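2024년 10월 10일

칼을 새로 사려다가 결국 숫돌을 샀다. 쓰던 칼은 Danzer에서 나온 식도인데 산 지 네 해가 됐다. 그동안 한 번도 제대로 갈지 않았다. 서랍에 있던 손잡이 달린 간이 칼갈이에 몇 번 당겨 본 것이 전부다. 여름 들어 토마토 껍질이 눌리기만 하고 베이지 않길래 칼이 수명을 다했다고 생각했다. 매장까지 가서 비슷한 것을 들어 보고, 가격표를 보고, 그냥 나왔다.

그날 저녁에 Keisha Blackwood한테 이야기했더니 칼을 가져와 보라고 했다. 같은 건물에 살던 시절부터 아는 사이고 식당 주방에서 오래 일한 사람이다. 형광등 아래에서 날을 위로 세워 한참 보더니, 빛이 반사되는 데가 여러 군데라고 했다. 날이 서 있으면 그 선은 빛을 받지 않아 안 보이는데, 뭉개진 자리는 평평해서 하얗게 반짝인다는 것이다. 나도 들여다봤다. 가운데부터 앞쪽으로 가느다란 흰 줄이 끊어졌다 이어졌다 했다. 칼끝에서 조금 들어온 곳에는 이가 빠진 자리도 하나 있었다. 언 고기를 억지로 썰던 날 그랬을 것이다.

집에 와서 부엌부터 정리했다. 우리 집 부엌은 좁아서 숫돌을 놓고 일할 만한 자리가 없었다. 밥솥과 전기 주전자와 토스터가 한쪽에 몰려 있고 칼은 서랍에 다른 것들과 같이 굴러다녔다. Keisha 말로는 서랍 속에서 숟가락이며 가위와 부딪치는 것만으로도 날이 상한다고 한다. 칼을 갈 생각이면 둘 자리부터 만들라고 했다.
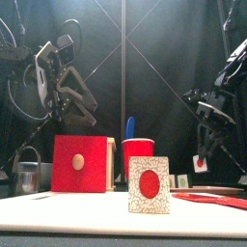

칼 둘 자리는 싱크대 옆 벽으로 정했다. 처음에는 자석 막대를 붙일 생각이었는데 타일 위에 양면테이프로 붙인 것이 하룻밤 만에 떨어졌다. 다행히 칼을 걸기 전이었다. 다시 산 것은 나사로 고정하는 나무 받침이고, 금속 브래킷이 따로 들어 있다. 브래킷은 사진 속 은색 판처럼 길쭉한 구멍이 나 있는 것으로 골랐다. 벽에 구멍을 뚫다 보면 꼭 조금씩 어긋나는데, 둥근 구멍이면 그걸로 끝이고 길쭉한 구멍이면 나사를 살짝 풀어 옆으로 밀 수 있다. 실제로 왼쪽이 어긋났고 밀어서 맞췄다. 수평계로 재 보니 아직 미세하게 기울었지만 칼이 미끄러질 정도는 아니다.

주전자와 토스터는 반대쪽으로 옮겼다. 콘센트가 멀어져서 멀티탭을 하나 더 썼다. 조리대 한쪽이 비었고, 거기에 젖은 행주를 깔고 숫돌을 올리면 움직이지 않는다. 준비는 이것으로 끝났다.

## 숫돌 고르기

숫돌은 Idstead 시장 안쪽 철물점에서 샀다. 주인은 내가 초보라고 하자 제일 비싼 것을 치웠다. 거친 것과 고운 것 두 장을 권했는데, 거친 쪽이 300번이다. 숫자가 작을수록 거칠다. 이 빠진 자리를 없애려면 이 정도가 필요하고, 평소에 무뎌진 날만 세울 때는 꺼내지 말라고 했다. 너무 자주 쓰면 칼이 줄어든다고 한다. 고운 쪽은 Zokora라는 상표가 찍혀 있다. 처음 보는 이름이었고 집에 와서 찾아봐도 별로 나오는 것이 없었다. 써 보니 쓸 만하다.

물에 담그는 시간은 돌마다 다르다. 거친 돌은 물을 많이 먹어서 담가 두면 기포가 한참 올라온다. 기포가 멎으면 꺼낸다. 고운 돌은 설명서에 담그지 말고 표면에만 물을 뿌리라고 되어 있었다. 나는 설명서를 두 번째 날에야 읽었다. 첫날에는 둘 다 담갔고, 지금까지는 멀쩡하다.

각도는 제일 오래 헤맨 부분이다. 인터넷에는 동전을 몇 개 받치라는 말도 있고 집게처럼 칼등에 끼우는 보조 도구도 있다. 나는 보조 도구를 썼다가 뺐다. 칼등에 끼우면 칼끝 쪽에서 손이 이상한 모양이 되고, 플라스틱이 돌에 쓸려서 가루가 나왔다. 대신 Keisha가 알려 준 방법을 쓴다. 유성펜으로 날 가장자리를 까맣게 칠하고 몇 번 문지른 다음 어디가 지워졌는지 본다. 날 끝만 지워졌으면 너무 세운 것이고, 위쪽만 지워졌으면 너무 눕힌 것이다. 골고루 지워질 때까지 고친다. 손에 잉크가 묻는 것 말고는 단점이 없다.

한쪽을 계속 갈다 보면 반대쪽 면에 까슬까슬한 것이 생긴다. 날 방향으로 만지면 베이니까 칼등에서 날 밖으로 손끝을 쓸어 내려 확인한다. 이것이 뿌리부터 칼끝까지 고르게 느껴져야 뒤집는다. 나는 가운데만 생기고 양 끝에는 안 생겨서 첫날 한 시간 넘게 서 있었다. 허리가 아팠다. 조리대가 내 키에 비해 낮다는 것도 그날 처음 알았다. 지금은 숫돌 밑에 두꺼운 나무 도마를 한 장 깐다.

## 갈고 나서

처음 간 날 종이를 썰어 봤다. 절반쯤 가다가 걸렸다. 걸린 자리가 이 빠진 데였다. 다음 날 거친 돌부터 다시 했고 그제야 종이가 끝까지 잘렸다. 그런데 종이가 잘 잘리는 것과 채소가 잘 썰리는 것은 조금 다르다. 토마토는 좋아졌는데 단단한 채소는 기대만큼은 아니었다. 날이 예리해도 그 위쪽이 두꺼우면 쐐기처럼 벌어지면서 들어간다. 네 해를 쓰는 동안 간이 칼갈이가 날 끝만 깎아 놓아서 두꺼운 부분까지 내려온 모양이다. 옆면을 얇게 가는 작업은 아직 엄두가 안 나서 미뤄 두었다.

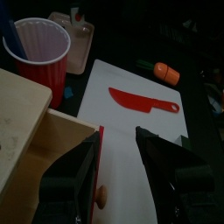

썰기 연습도 같이 했다. 나는 칼을 위아래로 찍듯이 썰어 왔는데 그러면 날이 도마를 계속 때린다. Keisha는 앞으로 밀면서 내리라고 했다. 이때 칼 모양을 좀 따지게 된다. 내 식도는 배가 둥글어서 칼끝을 도마에 붙이고 흔들 수 있다. 흰 도마에 올려 둔 저 빨간 장난감 칼처럼 날 선이 곧게 뻗은 모양이면 흔들어 썰기가 잘 안 되고, 그냥 밀거나 똑바로 내리는 편이 낫다. 채칼 대용으로는 곧은 쪽이 더 편하다는 사람도 많다. 당근도 장난감처럼 이음매가 있어서 거기로 딱 갈라지면 좋겠지만, 진짜 당근은 굵은 쪽에서 꼭 한 번 버틴다. 나는 길이로 먼저 반을 갈라 평평한 면을 바닥에 놓고 썬다. 굴러가지 않게 하는 것만으로도 속도가 꽤 붙었다.

당근은 연습용으로 싸고 좋다. 시장에서 한 봉지씩 사다가 채를 썰었는데, 처음 것은 성냥개비부터 연필까지 굵기가 다 달랐다. 국에 넣으면 얇은 것은 풀어지고 굵은 것은 서걱거렸다. 며칠 동안 당근볶음, 당근전, 당근을 넣은 계란말이를 먹었다. 식구들이 슬슬 말이 없어지길래 양파로 바꿨다. 양파는 칼이 들면 눈이 덜 맵다는 이야기를 여러 번 들었다. 덜 맵긴 했다. 아예 안 맵지는 않았다.

도마도 바꿔야 하나 고민하는 중이다. 유리 도마는 친척이 준 것인데 이번에 치웠다. 소리부터가 듣기 싫었고, 갈아 놓은 날이 이틀 만에 무뎌진 것도 그 위에서 썬 날이었다. 지금은 플라스틱과 나무를 번갈아 쓴다. 플라스틱은 씻기 편하고 김치 물이 든다. 나무는 칼이 닿는 느낌이 좋고 말리는 데 시간이 걸린다. 나무 도마를 눕혀서 말렸다가 밑면에 곰팡이가 핀 적이 있어서 이제는 꼭 세워 둔다. 기름은 철물점에서 같이 산 도마용 오일을 한 번 발랐고 그 뒤로는 안 발랐다.

## 남의 칼 갈아 주기

소문이 좀 났다. 누나가 칼 두 자루를 신문지에 말아서 가져왔다. 한 자루는 Biditz라고 적힌 작은 과도였는데 손잡이가 헐거웠다. 날보다 손잡이를 먼저 고쳐야 했지만 리벳이 아니라 끼워 넣은 방식이라 내가 어떻게 할 수가 없었다. 갈기만 해서 돌려줬다. 다른 한 자루는 톱니가 있는 빵칼이었다. 빵칼은 숫돌에 못 간다. 홈마다 둥근 막대로 따로 갈아야 한다는데 그 도구가 없어서 그대로 다시 말아 보냈다.

남의 칼은 내 칼보다 조심스럽다. 내 것은 긁혀도 그만인데 누나 과도는 옆면에 돌 자국을 하나 냈다. 말했더니 괜찮다고는 했다. 그 뒤로는 칼 옆면에 마스킹테이프를 붙이고 간다. 테이프가 물에 젖으면 밀려서 중간에 한 번 갈아 붙여야 한다.
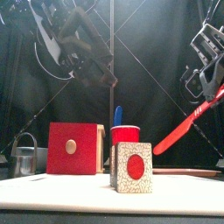

과도는 식도보다 어렵다. 짧으니까 금방 끝날 줄 알았는데, 날이 짧은 만큼 손가락 둘 데가 없고 조금만 기울여도 각도가 확 변한다. 칼끝이 둥글게 올라가는 부분에서는 손목을 같이 들어야 하는데 이걸 너무 들면 끝이 뭉툭해진다. 지금 우리 집 과도 끝이 그렇다. 사과 깎는 데는 지장이 없고 감자 눈을 팔 때만 조금 불편하다.

돌도 관리를 해야 한다. 칼을 자꾸 가운데에서만 갈았더니 돌이 오목해졌다. 쇠자를 세워 대 보면 가운데로 빛이 샌다. 이런 돌에 갈면 날이 둥글게 되고 각도를 아무리 신경 써도 소용이 없다. 연필로 돌 표면에 격자를 긋고 면 고르는 돌로 문질러서 선이 다 없어질 때까지 평평하게 만든다. 나는 면 고르는 돌을 따로 사지 않고 거친 사포를 타일 조각에 붙여 썼다. 사포가 금방 닳아서 여러 장 들었다. 다 합치면 그냥 제대로 된 것을 사는 편이 쌌을 것 같다. 다음에 철물점에 가면 물어볼 생각이다.

가는 간격은 정하지 않았다. 달력에 적어 두고 할까 했는데 요리를 많이 한 달과 안 한 달이 달라서 의미가 없었다. 토마토나 대파 끝에서 한 번이라도 눌리는 느낌이 들면 그 주 안에 고운 돌만 꺼낸다. 그렇게 하면 오래 걸리지 않는다. 뒷정리가 더 번거롭다. 돌에서 나온 검은 물이 행주에 배면 잘 안 빠져서 헌 행주 한 장을 숫돌용으로 정해 놨다. 쓰고 난 돌은 물로 헹궈 그늘에서 말린다. 햇볕에 바로 내놓으면 갈라질 수 있다고 해서 베란다 대신 신발장 위에 둔다. 식구들은 왜 신발장 위에 벽돌이 있느냐고 묻는다.

비용은 숫돌 두 장에 나무 받침, 사포까지 더해도 매장에서 들었다 놓은 그 칼보다 적게 들었다. 시간은 훨씬 많이 들었다. 첫날 쓴 시간만 해도 저녁을 두 번은 차렸을 것이다. 동네에 칼 갈아 주는 트럭이 6월까지는 가끔 왔는데 요즘은 안 보인다. 다시 오면 한 자루쯤 맡겨 보고 내가 간 것과 비교해 보고 싶다.

옆면 얇게 가는 것은 겨울에 해 보려고 한다. 버려도 되는 칼로 먼저 연습하라고 해서 싱크대 밑에서 손잡이 깨진 칼을 하나 찾아 놨다. 녹부터 벗겨야 한다.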